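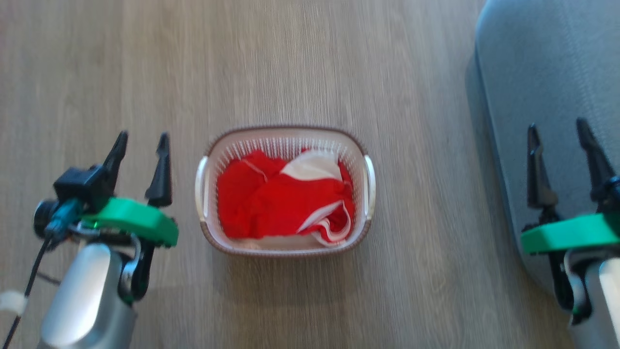

4. Setting up the Vesico drip watering kit

Home | Guides | Spares | Contact

4.1 Before you start

The kit waters one raised bed or up to eight large pots from an outdoor tap. Lay the supply pipe in the sun for an hour before fitting. Warm pipe pushes on to the joints with much less force.

You will need a pair of secateurs or a pipe cutter, a flat screwdriver and a bucket.

Note: The longest run of supply pipe the regulator can feed is 1,830 cm. Beyond this the far drippers will give less water than the near ones.

4.2 Fitting the tap unit

1. Turn off the tap and remove any hose connector.
2. Check that the rubber washer is seated flat inside the tap unit.
3. Screw the tap unit on by hand until it stops. Do not use a wrench.
4. Push the filter into the outlet with the arrow pointing away from the tap.
5. Fit the pressure regulator to the filter, then the pipe adaptor to the regulator.

Caution: Never run the kit without the regulator. Full mains pressure will blow the drippers out of the pipe and may split the end cap.

4.3 Laying the pipe

6. Run the supply pipe from the tap to the bed along a wall or edging board. Avoid paths – the pipe will flatten if walked on often.
7. Peg the pipe at each bend. Bends should be wide and free of kinks.
8. Cut the far end square and leave it open for now.
9. Open the tap slowly and let the water run into the bucket until it is clear. Close the tap.
10. Push the end cap on firmly and tighten the collar.

4.4 Fitting the drippers

11. Mark the pipe beside each plant. Tomatoes, courgettes and other thirsty crops take 2 drippers each. Herbs take one.
12. Pierce the pipe at each mark with the punch supplied. Hold the punch upright and turn it as you press.
13. Push in each dripper until it clicks.
14. Open the tap and check every joint. If a hole has been made in the wrong place, close it with a blanking plug.

Note: Drippers can be covered with bark or straw but should not be buried in soil. Roots will find the outlet and block it.

4.5 Winter storage

Drain the kit in October, or earlier where frost is expected. Remove the end cap and lift the pipe from the tap end so that the water runs out. The pipe may stay in the bed. Take the tap unit, filter and regulator indoors, rinse the filter under a running tap and let it dry before putting it away.

For blocked drippers, see section 6.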